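Ticket 984 – Green T-shirts do not lie square, fold comes out crooked
Opened by: Dwayne Tran, Solance (garment finishing, second room)
Date opened: 20 Jan 2025
Product concerned: Pulel T-shirts, adult sizes, lime green
Status: open, waiting for answer from Matden

Description of the problem

Good morning,

I write to you about the lime-green T-shirts from the last Pulel delivery. When we fold them in our usual way, the finished piece is not a rectangle. One side comes out wider than the other, and the stack begins to lean after eight or nine pieces. The customer, Kapoor, wants straight stacks because they go directly on their shop shelves, so for us it is a real difficulty.

The other colours of the same order (dark red, orange, light blue) give us no trouble. They are folded by the same people on the same table.

What we tried already

1. We turned the shirt, so that the collar is at the far edge of the table and not at the near edge. It became a little easier to see the middle, but the fold was still crooked.

2. We wiped the table and dried it well. I thought perhaps the fabric was sticking to the top and pulling. There was no difference.

3. We left one opened carton to rest overnight, with the shirts unfolded. The wrinkles were softer in the morning. The right side was the same as before.

4. I measured 21 shirts from two cartons with a tape, from the middle of the collar to each side seam. In roughly half of them the right side was wider than the left, by one centimetre or a bit more. I do not know if it comes from the cutting or from the washing.

5. We tried to fold from the bottom first and then the sides. This is worse. The lower layer moves under the upper one and we do not notice until the end.

I put two pictures of the green fabric on the table. Please look at the edges and not at the colour, which in reality is a little less bright. 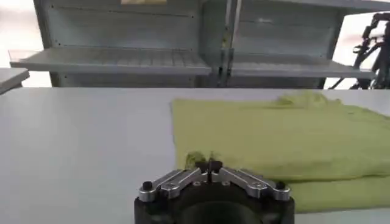
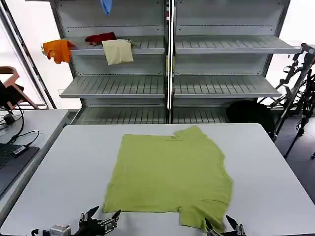 Ticket 984, lime green on the folding table. First picture: fabric folded over onto itself, with the ridge near the back. Second picture: T-shirt spread flat, collar at the far edge, right side uneven.

In the second picture you will find also a faint crease which goes diagonally over the lower right part. I have seen the same crease on other shirts of this delivery, always in the same corner, and I would like to know if it comes from your packing. If the shirts are pressed in the carton with this corner turned, it could explain a part of the problem, but I think not the whole.

There is also the surface of the fabric. In the first picture, near the left edge of the cloth, there is a small darker patch where the fibres look raised. Please tell me if this is normal for this quality or if I should put such pieces aside.

Questions to Matden

Is there a tolerance for the width on each side of the collar? I could not find it in the order papers.
Were the green ones cut together with the other colours, or in a separate batch?
May we steam them before folding? The care label says a low iron, but it says nothing about steam.

Reply from Matden support

Thank you for the clear report. We have passed the measurements to the cutting department. A light steam from the inside is allowed, please let the shirt cool flat before folding. For the folding, please use the shoulder seams as your guide and leave the side seams alone for the moment. Could you also send the carton numbers?

Answer from Dwayne Tran

Thank you. I followed your advice with nine shirts. With the shoulder seams as guide the fold is much better – seven were good enough for Kapoor and two were still wide at the bottom. Steam took away most of the crease, but it costs us time for each piece and I would prefer not to do it for the whole order.

The carton numbers I will send separately, the labels are at the office. Until the cutting department answers, we continue with the other colours and the green ones stay behind. Kapoor expects the full order in February, so please let me know before the end of this month if replacement pieces are possible.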